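Larex Bench
@larexbench

Thread on how we collect grasping examples for the bin picking model. A few people asked after the last post, so I'm writing down what we do day to day. No results here, just the collecting part.

1/
The goal is a policy that can reach into a bin of mixed stuff and pull out one thing at a time. It learns from recorded attempts. Each attempt is one reach, one close of the fingers, one lift. We call that an episode. It gets saved whether the lift works or not.

2/
We started in February with an open loop script that picked random points over the bin. Most episodes were fingers closing on air. Those are useful up to a point, and after that you're filling a disk with the same failure. We stopped at 901 episodes and threw most of them out.

3/
Now a person drives the arm. Four operators, taking turns. An operator does 32 episodes and then gets off the controls. Past that people get sloppy and start going for whatever is easiest to reach.

4/
Object choice matters more than I expected. Our first bins were full of boxes and the model got very good at boxes. The pool is now household and workshop things: tape measures, brushes, wooden kitchen tools, snack packets, odd bits of plastic. Different stiffness, different shine.

5/
Foil packets are the worst. The depth camera gets holes wherever the foil reflects, and the shape changes every time you touch one. If you leave them out, though, the model treats the first one it meets like a solid block and pinches the corner. So every bin gets at least one.
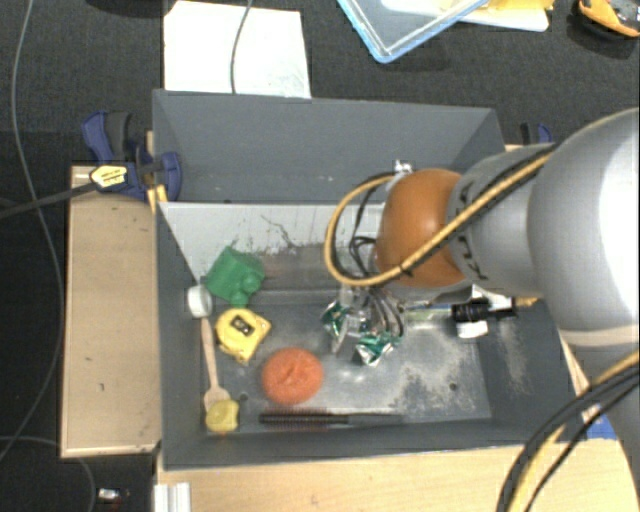

6/
The operator labels the episode right after the lift. Three choices: held, dropped, missed. We used to have a fourth, "held but badly," and no two people used it the same way. It's gone. If it stays up until the arm reaches the drop point, it's held.

7/
Between episodes we don't tidy. Things stay where they fell. After 32 episodes the bin gets dumped, mixed and refilled from the pool. Early on I was laying the objects out by hand and you could see it in the data, everything spaced apart like a store shelf. Dumping is better.

8/
Corners need their own effort. Objects slide into them and operators avoid them, so the set ends up thin exactly where the robot has the most trouble. We now start every third episode with the rule that you have to go for something touching a wall.

9/
Clamp your bin. We lost most of an afternoon of recordings at the Jamville site to a bin that had crept a little to one side. The arm pushes on the walls more than you think when it's working near the edge. Camera calibration was fine, the bin just wasn't where the file said it was.

10/
Cables. They get between the overhead camera and the fingers at certain wrist angles. We tried routing them a few ways and settled on leaving a big loop so nothing pulls tight when the wrist turns. The model sees the cables in training and in use, so it copes. If you change your routing halfway through, write down the date. We didn't, the first time.

11/
Storage: images, joint positions, gripper width, label, operator number, bin number. The bin number turned out to be the one we use most. When something looks off, it's usually one bin, and you want to be able to pull all of it at once.

12/
Splitting train and test: split by bin, never by episode. Two episodes from the same bin share most of their objects in most of the same places. We had lovely test scores for a while because of this. They dropped a lot when we fixed it.

13/
Someone asked about simulation. We use Flekgate for checking reach and collisions before a new wrist setup. We don't train grasps in it. Crinkly things and bristles don't behave right in there and I haven't had the time to make them.

14/
Someone else asked if the Smits gripper data can be mixed in with ours. We tried it. Different finger length, different camera height. It helped a bit with rigid objects and made the thin ones worse, so for now it sits in its own folder.

15/
Next up is a second pass on thin objects lying flat along the bin wall. Brushes, mainly. The operators have a trick of pressing down lightly and dragging toward the middle before closing. I want more than 3 bins' worth of that before we retrain.

16/
Will post the label sheet and the folder layout once I've cleaned up the column names. If you run something similar and your reset takes less time than ours, tell me how you do it.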